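Speaker notes, "Small Padlocks: How They Open, How They Fail, What To Buy"
Brandby Community Hall, 2023-06-30
Debashish Bepari

We use cookies to remember your settings and to see which pages get read. Accept all | Manage choices

OPENING (keep it short, they've had a long lunch)

Hi everybody, I'm Debashish, I ran the key counter at Whiteley Hardware for 11 years and I have cut more keys than I have eaten hot meals. Ask who has a padlock on them right now, or in the car. Wait for hands. Then ask who has the spare key for it and knows where it is. Hands go down, people laugh, good, we're off.

Tell the Prustdale shed story here. Short version! A woman came in with a bag of padlocks from her late uncle's sheds and a coffee can of keys, and she wanted to know which went with which. We spread it all out on the counter and it took most of an afternoon (I loved it, my boss did not). Half the locks were fine. The other half had nothing wrong with them that a little graphite wouldn't fix, apart from one that had been painted shut. Don't get into the paint one, it eats five minutes.

PARTS OF THE LOCK

Pass the tray of loose locks down the left side first, the right side always hogs it.

The words I want them to go home with are shackle, body, heel and toe. Shackle is the bent bar. Body is the block it goes into. The heel is the leg that stays put in the body when you open the lock, and the toe is the leg that comes out and goes back in. On an ordinary key padlock like mine, the heel leg is the longer one, so it can slide up and swing around without falling out on your foot.

Say the toe hole twice. People look right past it. It's just a hole, and it's where the dirt gets in. Sand, pocket lint, a wasp once (true, October, out at the Kuvdale boat storage, I yelled). If your lock won't snap closed, look down that hole with a flashlight before you blame the key.

Switch to the slide and let them look for a second before talking.
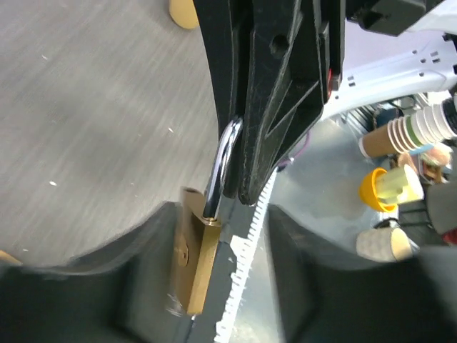

Small padlock, brass-colored body and chrome shackle. The dark opening at the upper corner looks to be the empty hole for the other leg.

Ask somebody in the front row to point to the leg that's still in the body. There's a small round collar where it goes in, so that's an easy landmark for the people in back. Then ask where dirt would go. If they say "the keyhole," tell them that's a good answer too, but we can't see a keyhole from this side, so stick with the corner.

Somebody will ask if it's solid brass. Say I can't tell you that from a picture and neither can the package half the time! Plenty of small locks have a brass color and something cheaper underneath. Take a magnet to the store. If it grabs the body, the body isn't solid brass. If it doesn't grab, well, that still doesn't prove it, zinc won't grab either. I know, I know, annoying.

CLEANING

Do the live demo with my own beat-up lock, not one from the tray. Blow out the toe hole, turn it upside down, tap it on the table. One puff of dry graphite in the keyway, work the key in and out a few times, wipe the key on a rag. Then the shackle, snap and open, snap and open. Let them hear it.

Wear the old shirt. Graphite gets everywhere and last time I shook hands with the whole second row afterward.

No cooking oil. Somebody always asks, and somebody else always admits to it. It goes gummy and collects grit. If they've already done it, a lock-safe solvent and some patience, and let it dry all the way before the graphite goes in.

WHAT TO BUY

Be kind here, people get defensive about their locks. A small padlock is for keeping a toolbox lid shut or slowing down a curious nephew. It's fine for that. For a shed with a mower in it, go bigger and look for a shackle that doesn't leave much bar showing when it's closed, so there's less room for cutters. And look at the hasp too! I've seen a lovely heavy lock on a hasp held by two tiny screws.

Keyed-alike sets: explain, hold up the set, mention that I have one key for the gate, the shed and the trash can corral, and it changed my mornings. The catch is if you lose that key you've lost all of it. Write the key number down somewhere that isn't the key ring.

My count from the repair notebook, if there's time: of the last 156 padlocks people brought me as "broken," about 100 only needed cleaning. Pause there. I always rush this one.

QUESTIONS

Likely ones: frozen locks (de-icer, don't force the key), lost keys (bring the lock and some ID or a good story), combination locks (come back for the other talk, I need a whole hour).

Collect the tray. Check that the little ones are on it before anybody leaves. Handouts are in the blue folder by the door, and the graphite tubes are one each, please.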